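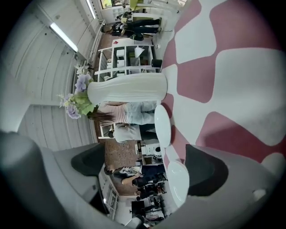 Talk notes, Boveo evening, Oct 28, 2018. Slot is short, keep moving

Thanks to Hưng for the intro. Say name properly: Hưng Nông. Say mine too, Roksolana Lytvynenko, people always miss it.

1. Why table styling
Shared rooms. Meeting in the morning, craft group later, supper after that. Same table all day. Cloth is the cheapest thing you can change.

2. Checks
Pink and white, soft corners on the squares. Reads friendly from across the room. Hard-edged checks look like a diner, fine if you want a diner.
Dusty pink forgives more than bright pink. Gray walls like it too.
Ask: who has a checked cloth at home? (wait for hands)

3. The vase
White, ribbed, tall. Ribs give you texture so no pattern needed, the checks have plenty allready.
Put it near the edge if people need the middle for work. Middle for meals only if you can see over it!!

4. Fake flowers
Yes, fake. Say it early, get the groan over with.
Lavender and yellow-green leaves next to pink. Small white buds tie back to the checks.
Dust them. Hairdryer on cool. Tell the Grundano story (the January one, short version)

5. White rounds
Plain white on a busy check. Don't add a third pattern.

6. Storage in sight
White open cubbies: leave some empty. Boxes same color as the shelf. One small red thing on top is plenty.

7. Money
Whole budget at Grundano was 90 dollars, cloth was 36 of that. Vase was a donation. Skip the Tyagi quote if running late

Questions. Then chairs back, Hưng has teh key.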